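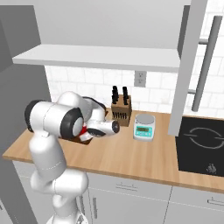
Knife block and tray or cutting board on a light wooden countertop.

I drove over to the Pistari gym on Friday for the masters powerlifting meet, and what a night! Tiina Pelkonen pulled 311 pounds on her last deadlift and took the women's over-60 title by 2 pounds (I yelled myself hoarse). It's her first win since she switched coaches in October. Pentti Laaksonen had a rougher time, missing his opening squat, but he came back strong on the bench and finished second out of 16 men. He tells me he's already signed up for the spring meet in Brornent, and so is Tiina.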